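How to Sort a Mixed Tin of Buttons and Keep It Sorted

Posted 2 September 2018
Filed under: Sewing room, Storage, Mending

Most people who sew end up with a tin of buttons they can't use. The buttons are fine, but a matching set takes so long to find that it's easier to buy a new card. The method on this page turns a mixed tin into a stock you can shop from. It works for a jam jar's worth or for several pounds bought at an estate sale.

The tin I'm using as the reference came from a closing-down sale at Pinholm, the old haberdashery. It held 3,644 buttons once the pins, hooks and bits of thread were out. I know the figure because I weighed and counted them for insurance on a larger lot, and you don't need to count yours. It took me 4 evenings.

What you need

A large tray or baking sheet with a lip
An old towel to line it
Several bowls or muffin tins for the first sort
A button gauge or a small ruler marked in millimeters
A magnet
Needle and strong thread, or short lengths of craft wire
Small zip bags
Drawers or boxes with dividers
Paper labels and a pencil
A soft toothbrush, mild dish soap, dry cloths

The towel matters more than it sounds. Buttons poured onto bare metal bounce and roll, and the small ones end up under the stove.

Step 1. Take out everything that isn't a button

Pour out a cupful at a time. Run the magnet slowly over the pile to pick up pins, needles and snaps. It will also pick up steel-backed buttons, so check what comes up before you drop it in the scrap dish. Then go through by hand for buckles, beads, collar stays, and zipper pulls. Put these in a separate bag and deal with them another day.

Snip off old thread as you go. Use small scissors and cut at the back of the button. If there is a piece of cloth still attached, cut the cloth away too, but look at it first. It can tell you which buttons came off the same garment.

Step 2. Pull out the damaged and the doubtful

Throw away plastic buttons that are cracked through a hole. They will break in the first wash. Chipped rims can be kept for craft use if you have somewhere to put them.

Now look for buttons that are breaking down chemically. Old celluloid can give off fumes that smell of camphor or vinegar, and it will corrode metal and spoil other plastics stored with it. Signs are a sticky surface, a crazed pattern under the surface, or green deposits on metal parts nearby. Bag these separately at once. Keep them away from flame and heat. If they are not valuable to you, get rid of them.

Step 3. Sort by how the button is attached

Make three piles: two-hole, four-hole, and shank. A shank button has a loop or a drilled stub on the back and no holes through the face.

Many guides tell you to start with color. I did that for years and it makes the later steps slower. Color is the thing your eye finds fastest, so leave it until last. Attachment is harder to see when buttons are heaped, and it decides what the button can be used for. A shank button lifts the cloth and suits coats and heavy knits. Flat buttons suit shirts and anything worn under another layer.

Step 4. Sort by material

Within each pile, separate by material. You don't need to be exact. These groups cover most tins:

Shell. Cold against the lip or cheek, heavier than plastic, usually uneven on the back.
Plastic. Light, warms quickly, often has a mold seam on the rim.
Metal. Obvious by weight. Test with the magnet and keep rusty ones apart.
Wood and nut. Dull sound when dropped on the tray. Corozo nut has a fine grain like fingerprint lines.
Glass. Cold and heavy, clicks sharply. Black glass is often taken for plastic.
Bone and horn. Bone shows tiny dark flecks or pores under a magnifier. Horn can look layered when held to a lamp.
Leather and cloth covered. Keep these dry and don't wash them.

If you can't decide, tap the button gently against a front tooth. Shell and glass feel hard and gritty. Plastic feels soft. Wash the button first.

Don't use the hot needle test you may see recommended. It marks the button, and on celluloid it can start a fire.

Step 5. Clean by group

Cleaning comes after material because the materials need different treatment.

Plastic and glass can go in a bowl of lukewarm water with a drop of dish soap. Swish, brush the holes with the toothbrush, rinse, and dry on a towel. Glass with a painted or mirrored back should only be wiped.

Shell can be washed quickly in the same way but should not soak. Dry it right away. A trace of mineral oil on a cloth brings back some of the shine. Vinegar will eat the surface, so keep it away.

Wood, nut, horn, bone and leather get a wipe with a barely damp cloth and nothing else. Metal gets a dry brush. If you see rust, rub it lightly with a pencil eraser.

Leave everything spread out overnight before it goes in a closed container. Water hides in the holes and behind shanks.

Step 6. Find the sets

This is the slow part. Working on one material at a time, lay the buttons face up on the towel and push matching ones together. Turn them over before you decide. Fronts can look the same when the backs are quite different, and a near match shows on a shirt placket.

When you have a set, thread it. Pass a length of thread through all the buttons and tie a loose bow, which is easy to undo when you want only one. For shank buttons, wire is easier. Sets of two are worth threading as well, for cuffs or a waistband.

In my Pinholm tin I ended up with 121 sets. The rest were singles.

Step 7. Measure

Measure straight across the widest part, in millimeters. Older cards give the size in lignes, marked with an L. There are 40 lignes to the inch, so one ligne is a little over 0.6 mm. Common sizes:

16L, 10 mm: shirt collars, baby clothes
18L, 11.5 mm: shirt fronts
24L, 15 mm: pajamas, light cardigans
30L, 19 mm: jackets
40L, 25 mm: coats

Write the size on a slip and tie it to the set. Singles can be grouped as small, medium and large without measuring each one.

Step 8. Now sort by color

By this point the piles are small and color takes no time. Use broad groups: white, cream, black, brown, gray, blue, green, red and pink, yellow and orange, mixed. Sort whites by daylight. Under a warm bulb, white and cream look the same and you will have to do it again.

Step 9. Put them away

Choose storage by how you look for buttons. If you mend, you will usually be looking for a size and a color, so arrange drawers by size and divide each one by color. If you make garments from scratch, you will be looking for a set, so give the sets the best drawers and put the singles in jars.

Containers you can see into save a lot of opening and closing. I use Grasta drawers for the sets and plain glass jars for the singles. Zukitz boxes are cheaper and stack well, but the dividers on mine lift when the lid is off and small buttons creep under them. Test any divided box by putting a few of your smallest buttons in and tilting it before you fill the whole thing.

Store shell, horn and leather away from direct sun. Don't seal old plastics in airtight containers. Keep metal out of basements and garages.

Label the front of each drawer in pencil. You will change your mind about the order at least once.

Step 10. Keep a place for new arrivals

Set aside one small dish for buttons that come in, such as the spare sewn inside a new shirt or one found on the floor. Empty it when it's full. I do mine in March when the winter coats get mended. If new buttons go straight into the drawers unsorted, the system lasts a few months at best.

For spares from clothes you still wear, write the garment on the bag: "gray cardigan," "blue work shirt." Keep these apart from the main stock. When you give the garment away, the bag goes with it or into the dish.

Common problems

A set is one button short. Move the bottom button to the gap and sew a near match at the bottom, where it tucks in. On a shirt, the collar stand button can be different if it's worn open.

The holes are too small for your needle. Use a beading needle or a size 10 sharp with doubled thread. Don't drill shell without water and a mask, as the dust is harmful.

Buttons smell musty. Spread them on newspaper in a dry, airy room for a week. Baking soda in an open dish beside them helps. Don't sprinkle it on them.

Two blacks don't match. Most old blacks lean brown or blue. Lay them on white paper near a window and the difference will show.
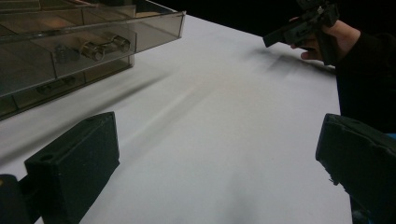

Comments (1)

Adugna
I did mine by color first and then had to start over, so I wish I'd read step 3 sooner. One thing to add on threading sets: dental floss holds up better than sewing thread and doesn't tangle as badly in the drawer. Get the unflavored kind. Do you measure shank buttons across the face only, or do you write down the shank height as well? I've had coat buttons that were the right width and still wouldn't close over a thick wool.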